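Landlord wants to keep part of my deposit over "yellowed" walls, is that normal?

Siham Fawzy
Posted Monday

Hi all! I moved out of a one-bedroom on Stuston in August after six years, and Ghaffari (the management company) is holding back $125 for repainting the living room. I never smoked, never hung anything heavy, and I wiped the place down twice before I left. The walls were white when I moved in and now they're sort of cream, I guess? Has anyone fought this and won? I don't want to be a pain, but it's my money!

kellach_renter
Had the same thing at my old place in Clarnholm. Ask for an itemized list in writing, then write back and say that after six years faded paint is ordinary wear and tear. Keep it polite and short. Mine took 19 days to cave and I got the whole thing back. Rules depend on your state though, so look up yours before you quote anything at them. And dig out your move-in checklist if you still have it, mine said "paint: fair" and that pretty much ended the argument.

Dotty B
They always try it lol. Mine charged me for a light bulb.

paintbrush_pete
I'd ask what they're comparing it to. "White" covers a lot of ground, and a room that gets afternoon sun looks yellow in every phone photo I've ever taken. If they send pictures, ask what time of day they took them. 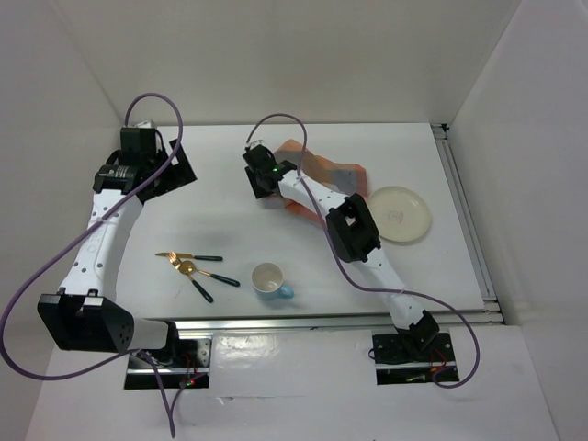 Plain white panels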